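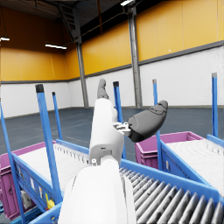 By Nazanin Safavi. Technical review: Brenda Painemal. Last checked in May.

Parcel returns: frequently asked questions

These answers cover returns sent to the Bloxham returns centre by customers of shops that use the Pekosar returns service. If your order came from a shop that runs its own returns, its own terms apply.

How do I start a return?

Open the order in your Pekosar account and select the items you are sending back. The system issues a return number and a label. Guest customers can enter the order number and the postcode used at checkout. A return number is valid for one parcel only.

Can I put items from two orders in one parcel?

No. The label is tied to a single order, and a second order in the same parcel will be booked in as unidentified goods. Unidentified goods are matched by hand, in the order in which they arrive.

What if I do not have a printer?

Choose the code option when the label is issued. Staff at an Asau drop-off counter will scan the code and print the label for you. Parcel lockers cannot print, so a code on its own will not open a locker door. The code can be shown on a telephone or copied out by hand, including the letters at the end.

What packaging should I use?

The original packaging is preferred if it is still sound. Otherwise use a rigid box or a sealed mailing bag. Remove or cover all old labels and barcodes, including those on the base. Place the new label flat on the largest face, away from seams and corners. Clear tape over the barcode causes glare and a proportion of failed scans – tape the edges only.

Are there size and weight limits?

The longest side must not exceed 72 cm. Anything longer needs a booked collection, which is arranged from the same screen as the label. Long, thin tubes count as oversize whatever their weight. If you are unsure, measure the packed parcel and not the item.

When will my parcel show as received?

There are two scans. The first is made when the carrier hands over the load and appears as "At site". The second is made when the parcel is opened and appears as "Received". The gap between them is normally no more than three working days. Loads handed over after 4 pm on Thursday are usually opened the following week.

How long does the refund take?

The shop is told the result of the inspection on the day the parcel is opened. Most shops release the refund within six working days of that notice. Your bank may add its own processing time, and we have no view of that stage. Refunds go back to the payment method used for the order. Gift card balances are restored to the original card number, so keep the card.

What does the inspection cover?

The item is checked against the order line for model, size and colour, then for signs of use, missing parts and damage. Electrical goods are checked for the presence of leads and plugs. They are not tested on site. Fliltetti homeware sets must be complete; a partial set is treated as a missing-parts case.

My return was refused. What happens next?

You will receive a message giving the reason code and, where relevant, photographs of the item. You may accept the decision and have the goods sent back, or ask for a second inspection. A second inspection is carried out by a different member of staff and its result is final as far as the centre is concerned. Your legal rights against the shop are not affected.

Do I need proof of postage?

Yes. Keep the counter receipt or the locker confirmation until the refund has cleared. For goods worth more than £400, photograph the contents and the sealed parcel before you hand it over. A claim for a lost parcel cannot be opened without proof of postage.

Can I cancel a return after posting it?

No. Once the carrier has scanned the label the return has to run its course. An unused label lapses by itself and needs no action.

I sent the wrong item by mistake. Can I get it back?

Use the "Wrong item sent" form and quote the return number. Include a short description, any serial number and a delivery address. Carriage is charged at the standard rate.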